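# Gripper trials under way at Cedudness, and the wires are winning so far

October has been a busy month in the back half of the Cedudness workshop, where Bernadette Bellamy and Dexter Zamora have been putting two sets of gripper fingers through the same long list of chores to see which pair deserves a permanent spot on the sorting arm. They had hoped to wrap the whole thing up by Friday. It will run longer than that, and neither of them seems the least bit sorry about it.

The sorting arm takes small electrical parts out of returned equipment and puts them where they belong, so that people who repair things for a living can find them again. It has done this for a good while with the fingers it came with, a long flat pair from Vastau that everyone in the shop knows well. Over the summer, Venard offered a shorter, softer-tipped pair on loan, and Bernadette (who has wanted a proper comparison ever since she joined) said yes before the end of the phone call.

The rules are simple enough. Each set of fingers gets the same bins, the same parts and the same person at the controls, and a pick only counts if the part is lifted clear and set down in the right place without taking a neighbor along for the ride. That last bit was Dexter's idea, and he has come to regret it a little, as most of the failed picks have been failed for exactly that reason.

"You go in for one solenoid and you come out with a family reunion," he said, scrolling back through an afternoon's worth of attempts on the shop laptop. "The body is easy. It's a nice solid block with flat sides and either pair of fingers will hold it all day long. But it has a lead on it, and the lead is lying over somebody else's lead, and up they all come."

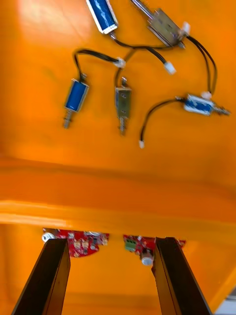 Solenoids were picked for the trial because they are awkward in so many different ways at once. The plunger can slide when you pinch it, the frame has corners that catch, and the little connectors on the ends of the leads love to snag on anything they pass. Circuit boards went on the list too, for the opposite reason. A board is flat and light and doesn't offer much to get hold of, and nobody wants to see one squeezed across its components by an arm that hasn't noticed what it is touching.

On the boards, the two sets are running very close. The Venard fingers are gentler, and Bernadette likes how they settle against an edge, but they are wide at the tip and need a bit of clear space on both sides before they can get down to the part. The long fingers slip into tight spots much more easily. They can also tip a curved board over if they meet it even slightly off center, so the operator ends up making two or three careful approaches where one ought to have done the job.

With the solenoids it is a different story, and perhaps a more interesting one. Going for the metal frame has worked better than going for the coil with both pairs. Lifting slowly helps a great deal. In one session the team tried a small sideways wiggle at the start of the lift, which Dexter had seen himself doing by hand at the bench, and the wiggle shook the lead free on seven of nine tries. It has now been written into the routine, and it is listed there as "the wiggle," as no one has come up with a more dignified name.

There is a camera question tangled up in all this as well. The view from the wrist is wonderful right up until the fingers close in, at which point they cover a good part of whatever they are reaching for. Shiny bins make matters worse by throwing the overhead lights back at the lens. Bernadette has tried tilting the lamps, with decent results, and she would love to add a second camera off to the side once there is a free port on the controller, an older Nakamura unit that the shop is fond of and would rather not replace just yet.

The remaining sessions will be given over to mixed bins, with boards and solenoids together, and to a repeat of the early runs that were done before the lamps were moved. Bernadette feels it would be unfair to judge the loaned fingers on those first tries. By her reckoning the repeats will take almost five afternoons, depending on how often the arm is needed for its regular work.

Anyone at the shop who would like a turn at the controls is welcome to stop by after lunch and ask for Dexter. He does request that you untangle the leads by hand before you start, and then tangle them again before you go, so the next person gets a fair test.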